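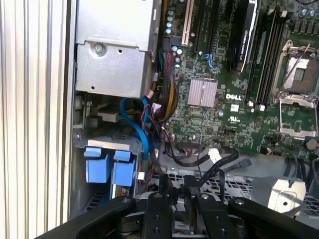

The Taipe School District will replace 725 desktop computers in its libraries and classrooms before the fall term, the district office announced on May 14, 2022. The board approved the purchase by a vote of five to two.

Machines at the Vutar branch library will be changed first — some have been in service for more than a decade. Another 50 units will be held in reserve for summer courses.

"Students should be able to finish an assignment without waiting for a free screen," said Wenjie Xia, director of school services.

Families may apply for a used computer through their school office. Applications close at the end of May.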